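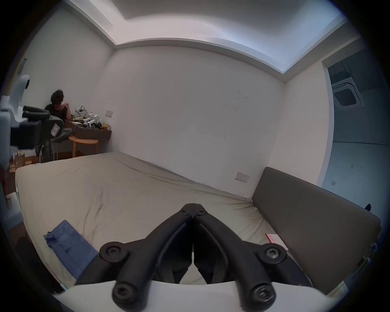
4 min read

Project report: setting up and looking after a pair of hand-held grippers

Summary

Our project was the upkeep of two hand-held grippers used for recording cloth folding. The folding itself belongs to another group. We were asked to get the grippers into a known state, keep them there for the term, and write down what we did so that the next group doesn't start from nothing. The rig is called Hirkudon in our unit outline and we use that name here. The fingers were made to the Gonier drawing, which we inherited and did not change.

Most of the trouble we had came from the finger joints. The camera mount and the recording software gave us very little to do.

Starting condition

We took over the grippers in April. One closed properly and the other did not. On the bad one the two fingertips crossed slightly when the trigger was pulled all the way, so a single layer of cloth would slide out sideways. The joint screws had been done up by feel by several people over the previous term, and some were a good deal tighter than others. One had a rounded socket and had to be drilled out.

There was no log. We found a sheet of paper in the Rizzi case with tick marks on it but no headings, so we couldn't use it.

Setup

The order below is the one we settled on after trying it a few ways.

First, take the fingers off and wipe the joints with a dry cloth. Lint collects behind the screw heads. Check each screw with the hex key before refitting and put aside any with a worn socket.

Second, refit the fingers with the joint screws only just snug. Close the gripper slowly by the trigger and look at the tips from the camera side. They should meet at a point on the centre line. If one side arrives early, back off that side's joint and try again.

Third, tighten the screws a little at a time, swapping sides. Open and close the gripper between each turn. If you tighten one side right up before starting the other, the tips go out of line again and you have to go back to step two. We did this more than once.

Last, start the camera and record a short clip with the fingers closed. We keep this clip as the reference for that day. If the tips have shifted by the end of the session, it shows up when the two clips are put side by side.

Checking on cloth

A gripper that looks fine on the bench can still drop fabric, so every setup finished with a trial on a bed. We used a plain blue cloth on a beige fitted sheet, mostly for the contrast in colour. The trial is to pinch the cloth near a corner, lift it, lay it down and let go, then repeat with the other gripper. Then both are used together on the same piece, one holding and one moving.

Creases in the sheet matter more than we expected. If the fingers come down on a ridge they can pick up the sheet along with the cloth, and this looks the same as a finger fault until you check. We stopped counting those as faults after the first week.
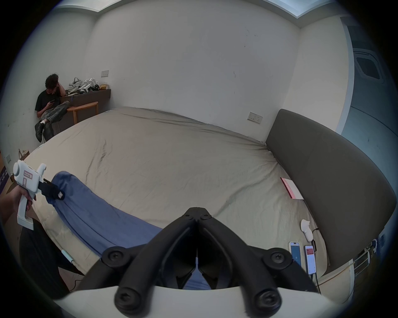
Figure 2. Cloth trial with two grippers. The left one has the blue cloth in its jaw.

Wear and repairs

We set a service interval of 400 grips, at which point the fingers come off and the joints are cleaned. Over the term the two grippers did 3000 grips between them. In that time we carried out 3 repairs:

Drilled out and replaced the rounded joint screw (before first use).
Replaced a finger that had split near the lower pivot.
Refitted a trigger spring that had come off its post.

The split finger was our own fault. We had left the gripper closed and clamped in the case over a weekend, and on Tuesday the rubber had a crack on the inside of the bend. Grippers are now stored open.

We tried thread locker on one gripper and left the other plain. The treated screws stayed put longer -- but when the fingers needed realigning they were hard to shift, and we were worried about rounding another one. We went back to plain screws and the 400-grip check.

What we would change

The fingers should have a mark moulded on them for the centre line. At present we judge it by eye, and two people don't always agree. The log should stay with the grippers, in the lid of the case. Ours was kept on a laptop and there is a gap in it from the week the laptop was away.

We also ran out of time to measure the trigger force. The spring scale from the Brirholm store room only reads whole newtons, and we would want something finer before putting numbers in a report.

Spare screws and the remaining finger are in the small bag inside the case, with the hex key.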